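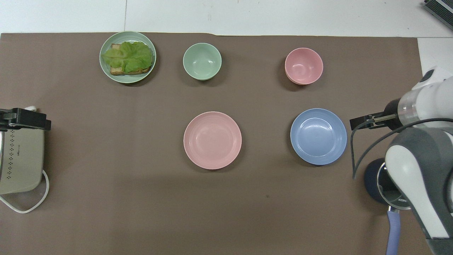
Jadwiga Borkowska
Perception and grasp planning, Vekier cell
Posts: 213

Re: Is the planner really the bottleneck?

I keep reading in this subforum that once you swap in a learned grasp model the table setup stops mattering. I don't buy it. Setup attached, sandwich on the green plate, everything else empty. Same layout, same start pose, 20 runs with the Sorkano planner and 20 with our old hand-written one. Sorkano finished 12. The old one finished 11. I would not write a press release about that.

What bothers me more is where the misses came from. Nearly all of them were rim height on the pastel plates. Depth goes soft on the sloping rims, the grasp gets proposed a few millimeters low, and the fingers touch paper before they close. You can plan the nicest path in the world to the wrong height.

asdale_tom
One run apart on 20 tells you nothing either way. Did you use the default collision margin? It's far too big for flat dishes and it makes Sorkano look worse than it is.

Jadwiga Borkowska
Default first, then half. The numbers above are with half. Default was worse for both. And yes, 20 is small, that's why I said I wouldn't brag about it.

pkt_cloud
Disagree with blaming depth. We had the same thing on shallow plates and it was hand-eye calibration drift. Redo it warm, after the arm has been moving for a while, and check again before you touch perception.

Jadwiga Borkowska
Did that in June and again this week. If it were calibration I'd expect the bowls to be off too, and they're fine. Bowls have a wall you can see.

mrowka
Why estimate the rim at all? You know the table height. Fit a plane to the brown paper, put the plate model on it, done. Krajewska has had a node for this for ages.

asdale_tom
Works until the plate isn't in your model set.

mrowka
How many plates does one cell see?

Jadwiga Borkowska
More than you'd think, but fine, I'll try the plane fit. My bet is it helps the old planner exactly as much as the new one. I'll post logs for both, failed runs included, and I'd like to see the same from whoever got the 100% video.

pkt_cloud
Log the joint temps too please.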